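The Bead Table
by M. Varkero

In the flat on the second floor in Prastow there was one table, and everything in the house came to it sooner or later. It was pale and wide, and the family ate at the near side and kept their things at the far side, against the white curtain.
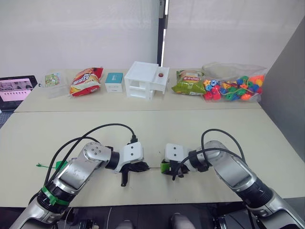
The mother called the far side "the shop". The daughter, who was nine, had given it this name when she was four, and it stayed. In the shop there were always crisps, and a little white house of two floors, and the bag of beads. Things went into the shop easily and came out of it with difficulty.

The beads had come from the grandmother in Gu. She had posted them in December, together with a letter of two pages which was mostly about the weather and the price of fish. On the back of the second page she had written: "For the girl, to make a necklace for her mother. I started to make one myself but my eyes are tired." There was no necklace in the parcel, only the clear bag, with the cubes and the stars and the cylinders all mixed together.

The girl wanted to begin the same evening. But it was a school evening, and then it was another school evening, and after this came the holiday, when the table was needed for guests. The bag was pushed towards the curtain. Somebody put a packet of crisps in front of it. In this way it became a part of the shop.

The grandmother telephoned every week. She never asked about the necklace. She asked if the parcel had been opened carefully, because the string was a good string, and could be used again.

"Yes, Grandmother," said the girl. "We kept the string."

This was true. It lay in the drawer with the spoons.

In the spring the father lost his place at Clindier, where he had packed glass for eleven winters. He came home at two o'clock in the afternoon, which he had never done before, and sat down at the table with his coat on. The flat at this hour was strange to him. The light came through the curtain and lay over the whole table, and he looked at the shop for a long time, as a man looks in a window when he has no money with him.

Then he took off his coat and moved the crisps, and took the bag of beads, and opened it.

He had thick fingers, but they were used to thin things. He took the string from the drawer and pulled it apart until he had one thread that was fine enough. He made a knot at the end. He put on a blue cube, then a yellow star, then he took off the yellow star. He did not know why, only that it was wrong after the blue.

When the girl came from school he had a piece as long as his hand.

"That's mine," she said. "Grandmother sent it for me."

"I know. I only held the place for you."

She sat down opposite him and looked at the work. She was a strict child. She ran the beads through her fingers one after another and stopped at an orange one.

"This one is upside down."

"It is round. It cannot be upside down."

"Turn it, please."

He turned it. She took the free end of the thread and he kept the other, and they worked like this, each from one side, with the thread between them. They spoke very little. Once he asked her for a red one, and she said there would be no red until the middle, and he agreed. Once a star fell and rolled under the radiator – they heard it go – and both of them bent to look, and left it there for later.

The mother came home when it was nearly dark. She saw the coat on the chair, and the shoes, and understood the first thing at once. Then she saw the table.

"Don't look," said the girl. "It is for you, but don't look."

The mother turned to the wall and stood there with her bag still on her shoulder. She could hear the small sound of the beads as they were pushed together.

"Is it a long one?" she asked the wall.

"Quite long," said the father. "We can make it longer. I have time tomorrow also."

She nodded. She waited a little, and then, without turning round, she put down the bag and began to unbutton her coat.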